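**1/** We have a result! I've been sitting on this since April and I finally get to post about it, so bear with me, it's going to be a long thread.

**2/** Short version: if you teach a robot arm from demonstrations recorded with a hand-held gripper, the parts of the recording where the gripper is holding nothing are worth a lot more than we thought. We used to trim them off. We're putting them back.

**3/** Some background for people who don't follow this stuff. With a hand-held gripper you don't drive a robot at all. You squeeze the tool, pick things up, put them down, and a camera on the tool records what the fingers see. Later a policy learns from those recordings and runs on an arm with the same kind of fingers.

**4/** It's so much faster than teleoperation. On a good afternoon one person can record more demos than I used to get in a week of wrestling with a joystick.

**5/** Our set is called Allelcombe (named after a village on a map on the lab wall, long story). 487 demonstrations, all tabletop pick and place, 24 different objects. It's small! I like small. I have watched every single one of them and I can tell you which ones have a bad grasp.

**6/** The old habit was to start each clip when the object came into view and stop it at release. Tidy, short, quick to train on. Everything before the object shows up got called "dead time" in our scripts. The variable was literally named dead_time. I have since renamed it.

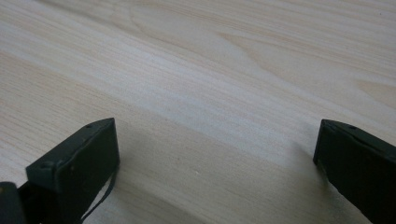 **7/** Dead time is where the policy learns what searching looks like. Think about the start of a task on the real arm. It hasn't found anything yet. If every training clip begins with a cup already in view, the very first thing the policy sees at test time is something it has never seen before: two fingers spread wide, wood grain between them, and no cup anywhere. With nothing in training to cover that, ours would just close. On air. Over and over.

**8/** So the method is almost embarrassingly simple. Keep the empty stretches. Label them with the motion that follows, same as any other step. Then sample them so they don't drown out the grasps – that last bit matters, and I got it wrong the first time.

**9/** When I first put them back with no reweighting, the policy became a wonderful tourist. It drifted around over the table looking at things and hardly ever committed to a grasp. Very peaceful to watch. Useless.

**10/** What fixed it was a cap. In every training batch we allow one empty step for every 4 steps with an object in view. I tried looser and tighter and that ratio was the sweet spot for us. Your table, your objects, your mileage.

**11/** We call the sampler Vukine. It's a couple of pages of Python and most of that is reading config files.

**12/** What changed on the arm: the closing-on-nothing failure nearly went away. Searches also got smoother, which I did not expect at all. It used to twitch at the start of a run, and now it sweeps across and settles.

**13/** My favorite part is shadows. The old policy would sometimes go for the dark patch under its own fingers as if it were an object. I have a whole folder of those. With the empty steps in, it gets plenty of shadow with nothing to pick up, and it mostly leaves it alone.

**14/** Things I'm less sure of. All of this is on 2 tables, both light colored. I don't know what happens on a dark bench or a patterned cloth. I'd love to find out and I'd be happy to be wrong in public.

**15/** Also, people search in different ways. Some go straight at the object, some wander. I suspect the wanderers are giving us the better data, but I haven't split it out yet. That's next on my list.

**16/** The Sharifi sampler (the older one a lot of us started from) can do the same thing with a small change to its filter step. If you're already using it, don't switch on my account – just turn off the trim and add the cap.

**17/** Code and the config for the Brastham arm setup are going up once I've cleaned out my own file paths. If you've got hand-held recordings with the starts chopped off and you still have the raw files, please try this and tell me what you get. Replies are open and I'll be reading them all evening.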